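Subject: Re: [hilholm-list] Clothing swap, what goes in which bag
Date: 17 November 2022

Sorting is going on at my place and the couch has the last of it. Hooded sweatshirts go in the winter bag, including the coral-red one:
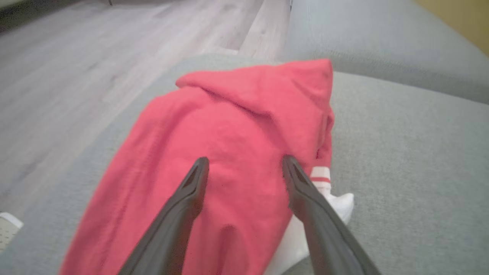

Edit Takács wrote:
> Can we keep fleece apart from the thin stuff this time? In May it was
> all mixed and Rorkham sent 3 bags back.

Yes. Fleece gets its own bag, and please zip or button everything before you fold it. Socks go in pairs only.

Sports shirts are a separate pile for the Vida table. Fold them so the name and number show as much as possible, and leave the tags in. People ask for the size first.
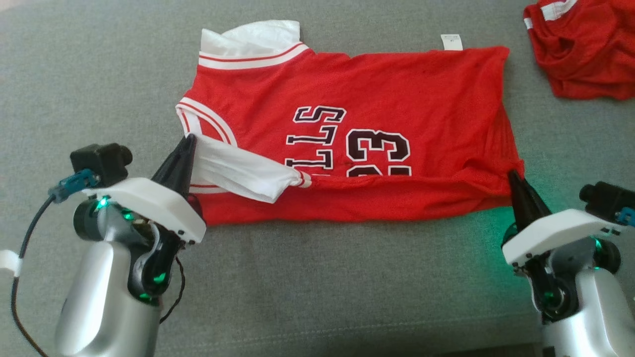 Red Bulls jersey, 23, for the sports pile

Bags can be dropped off until 8. I have 200 labels left, so take some if you are short.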